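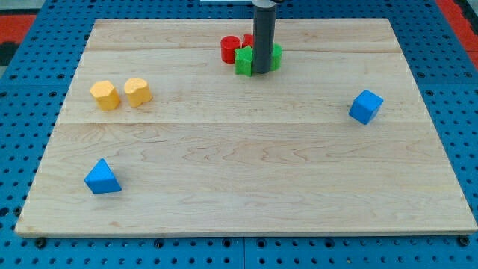 June 15, 2024

Maple board is back on the blue pegboard table. Gizella Gál asked whether we should swap it for the Rautiainen sheet. I'd keep the maple for now. It stays flat, and the pale wood makes the colors easy to tell apart, the green star especially.

The seam near the middle still bothers me. Ran a fingernail along it and could just feel it. Sanded lightly with 200 grit, wiped down, no oil. Left the other seam, toward the back, alone. If the middle one opens up again by October, reglue it.

Blocks: the red cylinder is glossy and shows fingerprints, so dry cloth only. The spare set from Cidcombe is in drawer 4. Please put the star back with its own set, it ended up in the Lolport box last time.

To do: check the bolts at the near side of the table, order more sandpaper, ask Gizella for the receipt for the board.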